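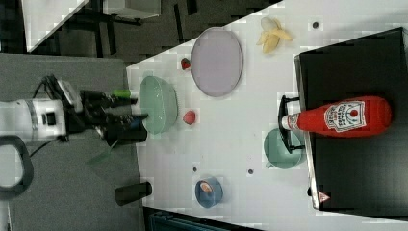
Progress report to Bendimau, 6 July 2018
Prepared by Lesia Maksymiv

Equipment spending is within the agreed budget, with one change to report. The two-fingered gripper is fitted to the arm and in daily use on the kitchen table tasks. Tableware and food items were bought locally and came to less than we had set aside.

Still to buy:
Spare finger tips, 5 sets. Skesero has quoted and Petro Horobets will order next week.
A second arm. Kovalchuk now gives December for delivery – 3 weeks later than first offered. The price is unchanged.
Longer cables. Zoia Hrynyshyn is checking whether the lab's existing stock will do.

The change concerns the table. We had planned to replace it this year, but Volodymyr Hnatiuk would prefer to keep it until the second arm is in and we know what space both need. We ask to move the 1000 euros on that line to spares and servicing. Finger tips wear faster than we allowed for, and a service visit was left out of the first plan.

Kelly Birkett has the quotes and can send copies. We would need your answer on the table money before the Skesero quote runs out at the end of the month.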